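Windevari > Newsletter > Linen and Laundry

Folding tables are back in use in the linen room

The linen room reopened in December with a new floor, better lighting and a longer run of shelving along the back wall. Members who share the room for sorting, pressing and folding will find most things where they left them. The pressing boards have moved to the window side, and the bins for outgoing work are now next to the door.

The biggest change is the way table linen is handled once it comes out of the dryers. Until last fall we folded at the machines and stacked on carts, and a lot of pieces had to be pressed a second time. Fereshteh Zamani went through the work log for the season and found that of 2,739 napkins and runners, 798 had gone back to the pressing boards after folding. Most of those had creases set in by sitting in a heap.

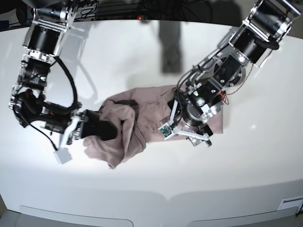 GIRKLOW, December – Colored cloth is now opened out on a white tabletop before it goes to the shelves. Lint and small stains are easier to spot there than on the old gray counters, especially on the dusty pinks and taupes that made up so much of this year's work. A piece that arrives bunched up should be spread flat one corner at a time, smoothed from the middle outward and checked on both sides.

Azadeh Salehi has written up the folding order and taped it inside the cupboard door. Napkins are folded in half, then in half again, with the hem edges together. Runners are folded lengthwise first and then rolled on a tube, seam side in. Anything with a twist in it gets shaken out before folding. If the twist comes back, the piece was probably dried too long and should be misted and left flat for a few minutes.

Stacks should be kept to 2 dozen napkins. Taller ones lean, and the bottom pieces end up with a hard line across them. Please do not mix shades in a stack, even when they look close under the room lights. The pinks from the Skustex order and the older mauve set are very near each other – check the tag at the hem if you are not sure.

Bautista Huenchumán is ordering 1,000 replacement tags, as many of the old ones have faded past reading. If you come across a piece with no tag, put it in the basket marked Untagged and write the size on a slip. Zainab Ajayi will go through the basket each morning at 9.

The room is open from 7:30 a.m. to 6 p.m. Please wipe the tabletops with a damp cloth when you finish and leave them clear for the next person. Spray starch stays on the pressing side, as it leaves a film on the white tops that picks up dust.

Questions about shelf space go to Parvaneh Babaei at the front desk. Shelf labels for the new section are still being printed.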